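Handhabungstechnik 2, Begleitskript zur Laborübung
Einheit 6: Bewertung eines Lernpakets für Greifaufgaben (Khoury Tischset)
Labor Avby, Sommersemester

6.1 Ausgangslage

Das Labor prüft, ob das Tischset der Firma Khoury ab dem nächsten Semester die bisherigen Eigenbauten ersetzen soll. Die Übung dient also zwei Zwecken: Sie lernen, ein Angebot technisch zu bewerten, und Ihre Protokolle gehen in die Entscheidung ein. Als Vergleichsangebot liegt das Paket von Padwood vor. Es enthält nur Werkstücke und Aufgabenblätter, keine Software.

Khoury bietet das Set als Paket aus Formkörpern, Aufgabensammlung und Auswertesoftware an. Arm und Greifer gehören nicht zum Lieferumfang. Der Hersteller nennt 219 Aufgaben, geordnet nach Schwierigkeit. Für die Übung verwenden wir nur die Gruppe »Reihen und Sortieren«.

6.2 Was bewertet wird

Bewertet wird das Set, nicht der Arm. Trennen Sie im Protokoll Fehler, die vom Werkstück kommen, von Fehlern der Steuerung. Ein Körper, der beim Schließen des Greifers wegrutscht, kann zu glatt sein, er kann aber auch schief angefahren worden sein. Wiederholen Sie den Versuch in beiden Fällen mit um 90 Grad gedrehtem Werkstück, bevor Sie eine Ursache eintragen.

Kriterien:
a) Greifbarkeit der Körper aus verschiedenen Richtungen
b) Unterscheidbarkeit für die Bildverarbeitung
c) Verständlichkeit der Aufgabenblätter
d) Aufwand für Aufbau und Rückstellung
e) Nachvollziehbarkeit der automatischen Auswertung

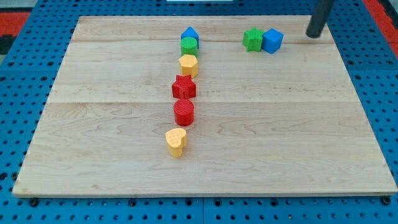

Die Bildverarbeitung im Khoury-Paket arbeitet zweistufig. Zuerst wird nach Farbe segmentiert, danach wird der Umriss der Deckfläche mit einer Formbibliothek verglichen. Farbe allein reicht bei diesem Satz nicht aus: Der rote Stern und der rote Zylinder stehen in der Reihe direkt hintereinander, und Sterne gibt es in Rot und in Grün. Auch das gelbe Herz und das gelbe Sechskantprisma lassen sich nur über den Umriss trennen. Dazu kommt die Verdeckung. Aus flachem Blickwinkel überdeckt der grüne Zylinder einen Teil des blauen Körpers dahinter, und die Segmentierung liefert dann einen unvollständigen Umriss. Notieren Sie, ob die Software in solchen Fällen eine Warnung ausgibt oder ohne Hinweis die nächstliegende Form einträgt.

6.3 Greifpunkte

Für Zylinder und Würfel ist die Wahl der Greifpunkte einfach. Beim Würfel werden zwei parallele Seitenflächen gefasst, beim Zylinder zwei gegenüberliegende Punkte auf dem Mantel. Das Sechskantprisma hat drei Paare paralleler Flächen und verzeiht eine ungenaue Winkelschätzung eher als der Würfel.

Schwieriger ist der fünfzackige Stern. Einer Spitze liegt jeweils eine Einbuchtung gegenüber, sodass parallele Backen keine zwei gleichartigen Flächen finden. Die Aufgabenblätter von Khoury schlagen den Griff Spitze gegen Einbuchtung vor. Prüfen Sie diesen Vorschlag und mindestens eine eigene Variante. Beim Herz ist der Griff quer über die breiteste Stelle zu testen. Stehen zwei Körper ohne Abstand nebeneinander, muss zuerst geklärt werden, von welcher Seite die Backen überhaupt Platz haben.

6.4 Durchführung

1. Arm in Grundstellung fahren, Not-Halt prüfen.
2. Arbeitsfläche nach Aufgabenblatt bestücken. Die Ausrichtung der Körper ist frei, wenn das Blatt nichts anderes vorgibt.
3. Kamerabild aufnehmen und die erkannten Formen mit der tatsächlichen Belegung vergleichen.
4. Aufgabe starten. Pro Aufgabe sind 3 Durchläufe vorgesehen.
5. Nach jedem Durchlauf Endlage protokollieren, danach erst zurückstellen.

Die Software bricht einen Durchlauf nach 100 Sekunden ab. Abgebrochene Durchläufe zählen als Fehlversuch und werden nicht wiederholt.

6.5 Kosten und Lizenz

Die Lizenz für die Auswertesoftware kostet 400 Euro pro Jahr und Arbeitsplatz. Ersatzkörper können einzeln bestellt werden. Padwood verlangt keine laufenden Gebühren, dafür müsste das Labor die Auswertung selbst schreiben und pflegen. Schätzen Sie diesen Aufwand in Stunden und legen Sie Ihre Annahmen offen. Am Standort Prirkville läuft bereits eine eigene Auswertung; die Schnittstellenbeschreibung liegt im Kursordner.

6.6 Abgabe

Protokoll mit ausgefüllter Kriterientabelle und einer Empfehlung von höchstens einer Seite. Rohdaten als Anhang. Gruppen, die eine Aufgabe nicht abschließen konnten, geben den letzten erreichten Zustand an. Einheit 7 setzt die Greifpunkttabelle aus 6.3 voraus, bringen Sie sie bitte ausgedruckt mit.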